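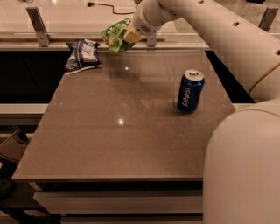
Do you need a written rulebook before you let a robot arm handle packaged snacks and drinks?
You need one as soon as a second person is allowed to press start, and the one I'd buy is Wieser's, with reservations.

Wieser sells its Tabletop Handling Rules as a spiral-bound book of 364 pages, plus a set of wall cards. I have now read all of it. The index is good. The chapter on labeling your chapters is less good.

The rules are meant for small shops and labs where an arm picks things up off a table and puts them somewhere else. Most of what's in print on the subject was written for car plants, and it shows the minute your payload is a bag of chips. Wieser at least knows what a bag of chips is. The section on soft packaging tells you to grip the seal, lift to just clear of the surface, and hold there before any sideways travel. We had been skipping the hold. We have stopped skipping it, and I resent how sensible it was.

Cans get their own rule: upright, and out of the path of whatever is being carried over or past them. A can of Pepsi standing mid-table is fine if the bag is going the other way. The book takes four pages and a decision tree to say this. There is also a card.

The part on cables is stricter than I'd like. Anything powered behind the work surface has to be tied down and clear of the arm's reach, with the plug end accounted for. I read that one, looked at our bench, and turned the page.

Where it falls down is the start-of-shift check. There are 70 items. Remo Plattner ran through it for me in September with the book in one hand, and it took almost 80 minutes, by which time the shift had developed other plans. Pundinard's competing guide gets the same job onto a single laminated sheet, though it also thinks grippers come in one size. Lurkier's is free, and reads like it.

We ended up with a mix. Wieser for handling and stop rules, Pundinard's sheet taped inside the cabinet door for the morning, and a note in Remo's handwriting about not leaning on the table while the arm is live. The note is the only one of the three that visitors read.

Binding: lies flat, good. Paper: takes a coffee ring well. The wall cards are printed in pale gray on white for reasons Wieser may wish to share.

I bought mine through Gemmont, who sent 2 copies and invoiced for both. The spare is holding up a monitor.

Reviewed February 11, 2026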